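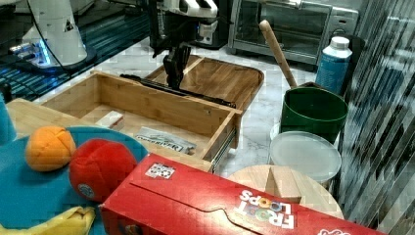
Handling trials at Tancombe were done by hand until last September. One person stood at the kitchen bench, took an item out of a drawer, put it on a plate or a board, put it back, and wrote down how it went. A second person timed it. The same trials now run on arms, and the two jobs have become one job with different contents. Most of that job is setting up. A folded leaflet lying flat on the bottom of a drawer is a separate case from a small block against the side wall, and each has its own entry in the run sheet. The cereal box has a square marker on it, and part of the morning check is to make sure markers like that one are clean and not lifting at the corners.

I have worked on this bench under both arrangements, so these notes are about what changed for the people and not much about the arms.

The first change is pace. By hand we managed 70 trials in a shift, and the last ones were poor. Wrists got tired and the timings drifted. The arms had logged 653 by the end of their first full week, with long gaps for faults. The output went up, but so did the amount of reading. Somebody has to go through the log and decide which stops were the fault of the item, which were the fault of the set-up and which were the fault of the program. Saranya Devadiga and I split this between us, odd runs and even runs. We disagree on set-up faults more than on anything else.

The second change is where the skill sits. I used to know by feel that a drawer was running stiff on its slide. That knowledge is still useful, but it has to be written as a limit in a table before the system can do anything with it. I spent a good part of the winter turning habits into numbers. Some would not convert. We have kept a free text column in the log for those, and it is the column I read first.

The third is breaks. A hand trial stopped when the person stopped. A run on the arms takes 23 minutes and is a nuisance to interrupt, so people began eating at odd times to fit round it. I raised this with Prakash Bhat and the rota now has a fixed gap at midday when nothing is started. It costs us two runs. I think it is worth it.

Reset is still manual. After each run someone puts every item back to its start position from the layout card, then signs the card. It is dull work and it is the part most likely to go wrong after lunch. We tried letting the arms do their own reset and went back after three days, as small errors in position carried over from one run to the next.

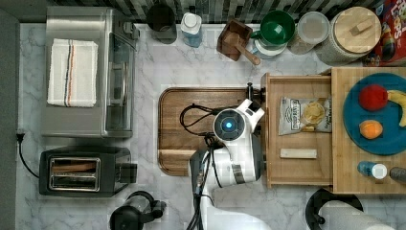

Annatjie Joubert read a draft of these notes and objected to the word "manual". Her point was that reset was never a task under the old arrangement, only something you did while talking, and that by giving it a card and a signature we had made it a job that could be done badly. She would rather see it shared between two people again, even if the hours look worse on paper.

I have put her suggestion into the next rota for a fortnight. The card stays, but either person can sign it. I will compare the set-up faults with the previous fortnight and add the result at the foot of this post.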